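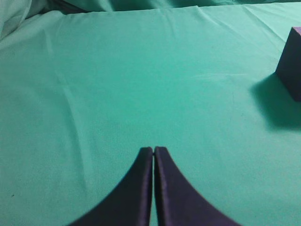
Zahira Govindasamy thinks a rule that can't be checked in under a minute isn't a rule at all, it's a wish. She told me so this morning before I had my coat off, and I've been chewing on it ever since, because half of what I had written in our practice notes falls over the moment you hold it up to that. "Keep the work surface tidy." Tidy according to whom? "Approach the block with care." I wrote that one myself, back in September, and I remember being pleased with it.

10 Nov 2024

So today went to rewriting. I love this kind of day, and I know how that sounds. Everybody wants to be at the controls and I want to be at the table with the printout and a red pen, arguing about the word "should."

The old notes ran to 39 rules. Nobody could hold that many in their head, least of all me. Oldřich had gone through his copy and put a little cross next to every one he had broken in the last month without noticing, and there were a lot of crosses (bless him for being straight with us about it). We took the whole thing apart and sorted it by when you need to know it: before you start, while the arm is moving, after you stop. A few rules turned out to be the same rule in different clothes. One was about a shelf we got rid of. Two contradicted each other flat out, and I suspect we had all been picking whichever one suited us that day!

The best argument was over the start position. Oldřich wanted "gripper closed and empty, clear of the block" and Zahira asked how clear. He said clear enough. She just looked at him. We went around and around on whether to put a distance in, and in the end we settled on wording I really like: the fingers begin closed, over open cloth, with nothing standing between them and the block. You can check that from the wrist view alone, without getting up, and a new person can check it on their first day.
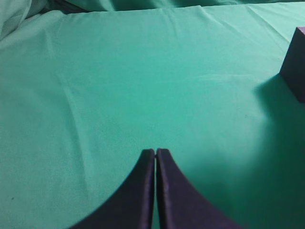 Then the cloth. I had assumed it would take five minutes and it ate most of the time before lunch. Our old rule said the cloth must be flat, and it never is flat, so people either ignored the rule or spent ages smoothing and re-smoothing and then starting late. Zahira's point was that a standard everyone breaks teaches people to break the others too. I agree with her completely. So now it says that the area the gripper will work over has to be free of folds that stand up, that gentle creases are fine, and that extra material gets pushed to the back and stays there for the whole session. If you move it, you write down that you moved it. Specks and lint: pick them off before the session or leave them until after, never in the middle, and never with a hand in the workspace while the arm is live. That last part was already in there, but it was number 31 or something silly like that. It's at the top of its page now in capital letters.

Lighting made me happier than it had any right to. I had always treated shadows as a nuisance, and I wanted a rule saying keep them off the cloth. Oldřich talked me out of it. He said shadows are going to be there wherever the thing ends up working, so what matters is that we don't go moving the lamp between one run and the next and then compare the two as if nothing had changed. He's right, and I told him he was right, and he wrote the time down on his hand as evidence. The rule is now one line: set the lamp once, note it, leave it.

We also had a good talk about color. A dark block and dark fingers can be hard to tell apart when they get close together, and I'd have banned the combination. Zahira would much prefer that we keep it in and label those runs as the harder ones. Fine by me, as long as the label goes on before the run and not after, when everyone already knows how it went. Labeling afterward is how you fool yourself without meaning to. I've done it.

By the end of the afternoon we were down to 6 pages. My hope had been for a single sheet, but I'm not going to sulk about it. The before-you-start part does fit on one side of paper, and that's the part people will read standing up.

Things I still want to fix:

The stop rule. Anyone in the room can call a stop, for any reason, and no one has to justify it. We all agree on that, but the wording still sounds like it's asking permission.

Who signs off on a change. At present it's whoever has the file open, and that's no good.

A date on every page. Zahira found three versions pinned up, and one had coffee on it and was older than I am in this job.

I tried reading the new draft out loud tonight, start to finish, and I only got stuck twice. Once on "workspace" - we use it for the cloth and also for the whole taped-off area, so one of those needs another name - and once on a sentence of mine with four commas in it. Oldřich has offered to run a session tomorrow using nothing but the new notes, doing only what's written down and nothing he happens to know already. I can't wait to see where he gets stuck! Must remember to bring the red pen, and to take down the old sheets before he starts.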